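Teaching by demonstration (robotics)

Teaching by demonstration is a way of giving a robot a task by having a person carry it out first, either with a gripper held in the hand or by steering the machine from a distance. 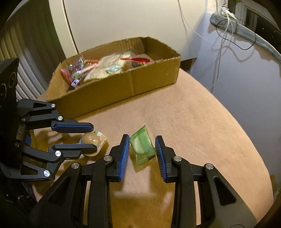 Barrett Strickland has objected that a person picking up a wrapped sweet corrects every slip without thinking, and that little of this is passed on to the machine. Supporters reply that more recordings will close the gap, a claim that remains poorly tested.

Hand-held grippers are cheaper than remote control, but they leave out the arm, so a motion that suits a human wrist may be out of a robot's reach. In the Lokach trial, two people recorded 38 demonstrations of sorting snacks. The robot later managed seven of its tries. Results were published in March without the failed recordings.

See also: Remote control; Temano gripper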